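Subject: Re: Kershaw riot, number of dead
To: local-history list

Marwa Benmoussa wrote:
> I think we can finally put this one to bed. The Enier county
> history says 3000 marchers came down from the Graltell mills
> in April of 1805, that the militia fired on them at Kershaw
> bridge, and that 80 were killed. The plaque says the same,
> and so does the school packet. That's three sources in
> agreement. Can we please update the timeline?

Marwa,

I'd hold off on the timeline. I've read all three, and I don't think you have three sources. I think you have one, copied twice. The plaque text matches the county history almost word for word, down to the odd phrase "hard by the bridge," and the school packet lists the plaque in its notes. So everything rests on the county history, and that was written two generations after the shooting by a man whose family owned a share in the Graltell mills.

He gives no source for the 3000. I went looking for one. The mill wage book for that spring has 169 names in it, and that covers both buildings. Add families, add the farm hands from up the valley, add every idle boy in Kershaw, and I still can't get anywhere close.

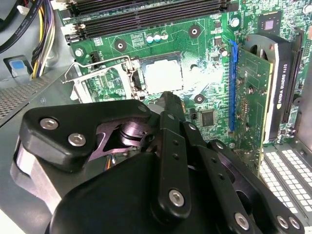 The number of dead bothers me more. Eighty burials in a town that size would leave a mark somewhere. The church register for the month shows four, and one of those is an infant. I know the usual answer, that the bodies were carried off at night and buried on the Cusis farm. Maybe so. But the first time I can find that story in print is in a newspaper column that also has a ghost in it.

None of this means the militia didn't fire. The captain's letter asking for more powder is real, I've held it, and he isn't asking because they'd been shooting ducks. People died at that bridge. I just don't believe we know how many, and I'm tired of round numbers that get rounder every time somebody reprints them.

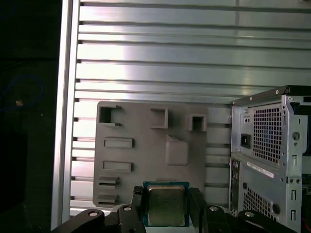
Marwa did answer part of this off list and says I can pass it on. Her point is that the register only covers people the minister was willing to bury, and that half the mill hands were chapel folk who wouldn't have been in it anyway. She also thinks the wage book left out piece workers, who were paid through the overseers. Both are fair. The first one I can't get around, and the chapel records are lost as far as I know. On the second, I'd want to see one overseer's account before I add a single name.

So before anybody touches the timeline, could people with access check these:

1. The militia pay list for the spring. If the company was as small as I suspect, eighty dead from a volley or two with muskets is hard to believe. 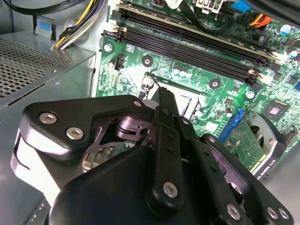
2. The poor relief accounts for the year after. Widows cost the town money, and the town wrote down what it spent.

3. Any deed or survey of the Cusis farm that mentions a burial plot. A later road survey would do.

4. The first printing of the county history. The copy I used is the second, and the preface says it was "enlarged" - I would like to know where.

Until then I'd put "an unknown number killed" and leave it. It makes for a dull entry, I know. If someone finds the overseers' accounts I'll eat my words on the wage book.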